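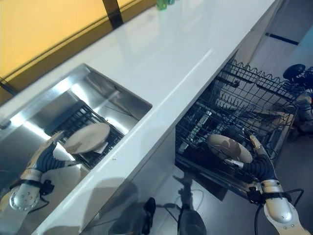 HELP AND FAQ > TEACHING BY DEMONSTRATION

Print this page | E-mail this page

Questions we get about teaching kitchen tasks by remote control

Updated 2022-07-31 by Puspita Tambunan, with answers from Fikri Ong and Adelino Sampaio

These are the questions people send us before their first operator shift at the Welbridge kitchen, plus a few from visitors. If yours is missing, write to the teaching desk and it will probably end up on the page.

Do I need to know how to program?

No! You need two hands, a little patience and some experience of putting dishes away. You'll wear the headset, hold the two hand controllers, and do the job through the robot. The software records what the arms and fingers do along with the camera views. Several of our best operators came from restaurant work and had never written a line of code. Brock cooked for years and his plate handling is a joy to watch.

What does a demonstration consist of?

One demonstration is one complete go at a task, from the home pose back to the home pose. For the dish task that means picking up plates at the sink and setting them into the dishwasher's lower rack. You press the left thumb button to start and the same button to stop. Wait for the tone before you move, or the first part of your reach gets lost.

How many demonstrations does a task need?

It depends a lot on the task. Wiping the counter gave us something usable after 58. The dish task is harder, and we have 352 good ones as of this update. We were surprised how much changed after the first 100, when the arm began to line a plate up with the slot before lowering it. Seeing that for the first time was a great afternoon – Melur made everyone come over from the other building.

Why plates? Aren't they the easy part?

Plates are wonderful teachers. A plate is thin at the rim and wide everywhere else, so a small turn of the wrist moves the far side a long way. It has to go into the rack nearly on edge, between wires that are close together, and the fingers that are holding it take up room too. Cups go quicker, but you learn less from them. If you can get a plate in smoothly by remote control, you can do almost anything else on our list.

Where should I hold the plate?

By the rim. For the lower rack, take the rim with the fingers on one side and leave the rest of the plate clear so it can reach the wires ahead of your hand. Don't close the fingers all the way in one squeeze. Close until you see the plate shift a little, then add a touch more. There's no feeling of force in the controllers at Welbridge, so your eyes are doing that work for you. The Hondport station has light feedback in the grips, and people who train there first need an hour or so to get used to ours.

Can I use both arms at once?

Yes, please do. We love two-armed demonstrations. One hand can be over the sink with a plate while the other is setting a plate into the rack, which is how a lot of people work at home without thinking about it. Start with one arm at a time for your first session. When you move to two, let one arm hold still while the other does the fussy part. You can only look closely at one place, and the camera follows your head.

The counter is so shiny. Doesn't that bother the cameras?

It does, a bit. The white counter and the steel sink both throw back a lot of light, and early on the model would get confused near the sink wall. We could have covered everything in matte film, but real kitchens have glare and we wanted it in the recordings. Adelino's answer was to collect at different hours and with different lamps on. If the glare is so strong that you can't find the rim of the plate yourself, stop and tell the shift lead. A guess from you becomes a guess in the training set.

What about shadows of the arms on the floor?

Leave them. They move with the arms and they have not caused trouble.

I fumbled a grasp and had to try again. Is the demonstration ruined?

Not at all. Keep going! A fumble that you fix is some of the most useful material we have. The robot is going to fumble too, and it needs to have seen what comes next. Finish the task at your normal pace and mark the take "recovered" on the end screen. Throw it out only in these cases:

a plate broke or fell outside the sink or the dishwasher
somebody stepped into the work area
a camera view froze
you pressed start before the tone

Of 214 takes reviewed in one batch this July, the recovered ones included most of Melur's favorites.

How fast should I go?

Slower than at your own sink, but keep it moving. Long pauses are a problem. If you stop over the rack and think for five seconds, the model may learn to stop over the rack too, and it has nothing to think about. Plan the next move while the arm is traveling. Fikri tells new people to hum something slow, and it does seem to help.

Does it matter which slot I use?

Please vary it. Front, back, left, right, next to another plate, with a gap. The same goes for where the plates start out in the sink. When all of us at Welbridge kept using the same easy slot, the robot got very good at that slot and hopeless at the one beside it.

Who opens the dishwasher?

The person resetting the station opens the door and pulls out the lower rack before each dish take. Opening the door is a separate task with its own sheet, and so is sliding the rack back in. We do hope to string all of them together later in the year.

What do I check before I press start?

Look down through the headset and turn each wrist slowly once. The cables should follow without catching on the counter front or the rack. Open and close both hands. Look at the sink, then at the dishwasher, and see that both views are sharp. Then go to the home pose and begin.

Is guiding the arms by hand still an option?

Yes. At Rosser we still do this for single-arm jobs such as pressing a faucet lever or setting a bottle down. You take hold of the arm just behind the wrist and walk it through the motion with the joints relaxed. It's a lovely way to start because you feel the weight and reach of the arm directly. The drawback is that your own body gets into the camera views, and two arms plus ten fingers are too much for one person to push around. For the dish task we use remote control only.

My arms get tired. Is that normal?

Very. Sessions are 40 minutes with a break after each, and you can call a break sooner. Rest your elbows on the pads between takes. Tired operators drift low, and low means bumping the rack.

Can I see the robot try it alone?

Of course, and we think every operator should! Evaluation runs are open to anyone on the roster. Watching the arm repeat a little habit of yours is strange and very funny – Adelino always tips the plate slightly before he lets go, and for most of the spring so did the robot.

Where do the recordings go?

They are copied to the Usomby server at the end of each shift, and your name is replaced by an operator number. Voices are not recorded. If you want your takes removed, ask Puspita and give her the shift.

How do I sign up?

New operators start with a half-day at Welbridge: an hour of watching, an hour with practice blocks, then plates. Brock Gauthier keeps the roster. Wear closed shoes and bring your glasses if you use them, as the headset fits over most frames.

Print this page | E-mail this page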